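13th September

Spent most of the morning getting the group's slides to open properly on the shared tablet, and I'm writing it all down while it's fresh, as I know I'll have forgotten by March when we do this again. Signing in was easy enough once Naa Ametepe found the right account (we had 2 of them, both called Skundalness, which didn't help anybody!). The Mekura deck is 50 slides and took its sweet time to sync, but it got there.
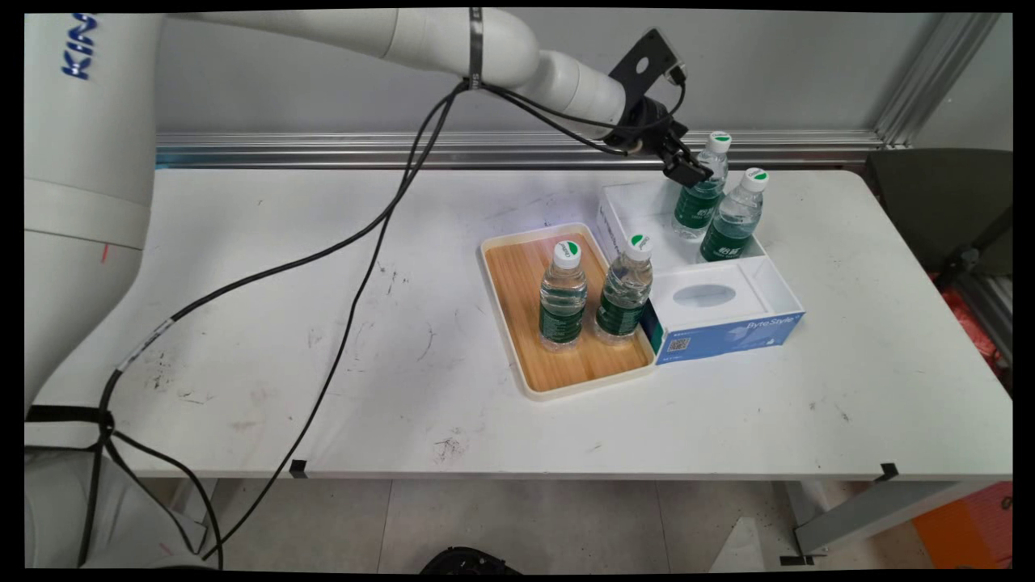

Fonts were the real headache. The titles came up in some default face that pushed every second line off the slide, so I went back to the desktop copy, swapped them all for a plain one and saved again - much better. I also dropped the pale gray background, as everything looked washed out on the small screen, and went for plain white, scuffs and smudges not included, unlike the tabletop. Kam-wah Lui likes it, though he'd still prefer the dark theme from the Gumede talk.

Presenter notes are still not right. They show on the tablet but vanish when I connect to the projector, and I tried it 3 times with the same result. For now I've printed them, old style, and put the sheets in the Rirnumo folder. Naa will try the other adapter tomorrow, and if that works I'll add a line to this entry.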